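News > Press releases > Awards

Print this page | E-mail this page

Zoi Antoniadis receives Khokhar Medal for work with hill families

Zoi Antoniadis, founder of the Wendo Trust, has been awarded this year's Khokhar Medal for Community Service. The medal is given by the Khokhar Foundation to a person whose work has made a lasting difference to people living far from towns and hospitals.

Antoniadis trained as a nurse and moved to the Stastska valley after a winter in which the only road was closed for 11 weeks. She began by holding a clinic in the front room of a rented house. The Wendo Trust now runs a health centre, a day school and a hostel for pupils whose homes are too far away for them to walk in each morning.

Last year the health centre saw 524 patients from the upper villages, many of them for the first time. The school has 171 pupils on its roll, and 132 of them live in the hostel during term. Lessons are taught in the local language for the first three years, with a second language brought in after that.
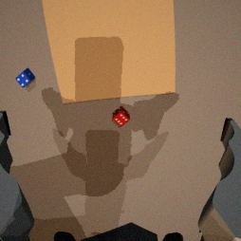
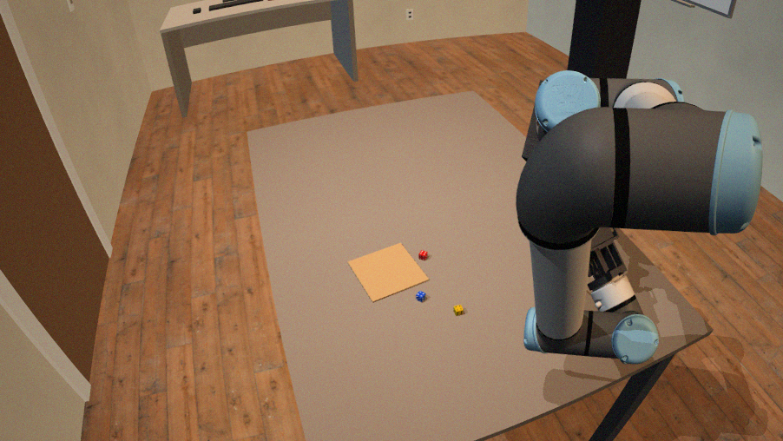
The judges said they were impressed by how much of the work is now done by people from the valley itself. Most of the health workers grew up there, and two of the teachers are former pupils of the school.

"I am very pleased for everyone at Wendo," said Antoniadis. "When I came to Stastska I meant to stay until the spring. People let me into their homes and told me what they needed, and a lot of it was simple: clean dressings, a midwife who would come out at night, somewhere for the children to sleep. The medal belongs to them as much as to me."

The award comes with a grant, which the trust will put towards a second clinic at Vostley, at the top of the valley. Patients there have to travel most of a day to reach the present health centre. Building is due to start once the snow has cleared, and a nurse has already been appointed.

The medal will be presented in December at the school in Stastska. The ceremony begins at 2pm and local families are welcome. Tea will be served afterwards in the hostel dining room.

Requests for interviews should be sent to the press office of the Khokhar Foundation.

Shares: 11 | Comments: 0

Print this page | E-mail this page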